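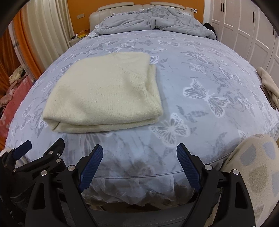 About Zerneven

Zerneven teaches people to fold clothes and put them away. We know how that sounds. Most of us were doubtful too, and a few of us still are about parts of it.

The school was started by Mereana Harawira, who had paid for two home organizing courses and come away with a lot of matching boxes and the same pile on the chair. She wanted a class where you brought your own laundry, worked on your own bed or a table the size of one, and went home with it folded. Aurelio Ponce joined her after a long stretch in the stockroom of a clothing store. He still thinks most folding advice was written by people with very few clothes.

What we teach

Our basic course, Bright, runs for 6 evenings and starts at 7 p.m. We cover shirts, pants, bedding, children's things and knitwear. Fitted sheets get one evening, and we won't promise you a perfect square at the end of it. Ours tend to come out as a reasonable bundle.

Knitwear takes longer than people expect. A thick sweater shouldn't live on a hanger if you like the shape of its shoulders. We fold the sleeves in flat, bring the hem up, and stop at a rectangle that fits the shelf you have. Standing sweaters on end in a drawer looks good in books. With chunky knits it mostly gives you a drawer that won't close, so we teach stacking, with the heaviest at the bottom.

We use the bed because it's the biggest flat surface in most homes. You don't have to make it first. Push the duvet up to the headboard and get on with it.

What we don't claim

We don't say a tidy closet will change your life, help you sleep or save your marriage. Anahera Lockyer, who runs the beginners' group, asked 20 former students whether they were still folding the way we showed them. More than half said "sometimes." We thought that was a decent result and left the course as it was.

We don't sell boxes, dividers or labels. We were asked to endorse a folding board once and said no after trying it on a hooded sweatshirt.

Where to find us

Classes are held upstairs at 364 Vumley Road. Groups are small, with 2 teachers in the room. New courses open in June. Bring a full basket, including the things you've been avoiding. Nhyira Nartey answers the phone in the mornings and will tell you if she thinks you don't need us.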